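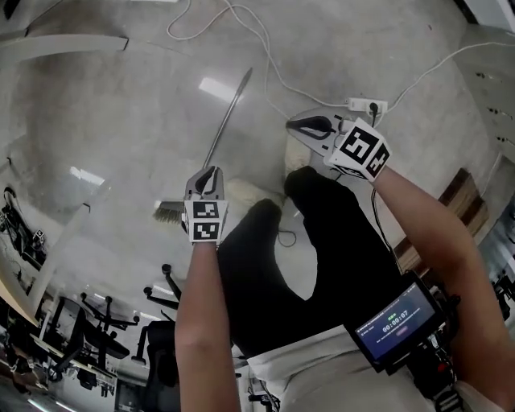
Buy the boring stuff first

Every spring I get the same phone call from somebody who's just been handed money for a robot project, and every spring the first question is which arm to get. Fair question! It's the fun part of the catalog. But I've helped plan enough of these purchases by now that I answer with a question of my own: how many outlets do you have, and where are they?

I'm only half kidding. When Francine Li and I put together the Trondness budget, we spent 6 weeks comparing hardware and maybe one lunch on everything else. "Everything else" was a single line at the bottom of the sheet, and we'd put 300 dollars next to it. We blew through that on power strips, extension cords, chargers and cable covers before October was out, and then came the spare finger pads, the replacement straps, the extra cables (always one more cable) and the marker blocks that had to be reprinted. The final number for that one sad little line was 1,170 dollars. I still have the sheet.

So here's my opinion, and Gerrit Mathebula will tell you I'm being stingy about it: if you're collecting demonstrations by hand, cut the big arm out of year one. Spend on the handheld grippers and get two pairs, so a broken pair doesn't send everyone home.

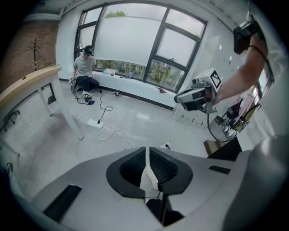 And then budget for people. Somebody has to hold those grippers, and they get tired, and they sit on the floor and reach for things and have to do it all over again. Gerrit thinks I pad this part. He'd put the money into a second workstation. I say a paid 40 minutes of rest in the middle of a shift buys you more good recordings than a faster computer does, and I haven't seen a plan yet that went wrong by having too many hands.

Floor space is the other one. People draw their layout around desks, when so much of the work goes on down at ground level, with cords running through it. Leave room! Tape out a patch before you sign anything, kneel in it with a gripper in each hand, and see what you bump into. We did this for Udach and moved two desks on paper, which cost us an eraser.

I know a plan like this is a hard sell upstairs. An arm looks great on a slide and a box of spare cables looks like a box of spare cables. Put it in anyway, on its own line, with its own number, and let them argue with you about it now while there's still money left to move around.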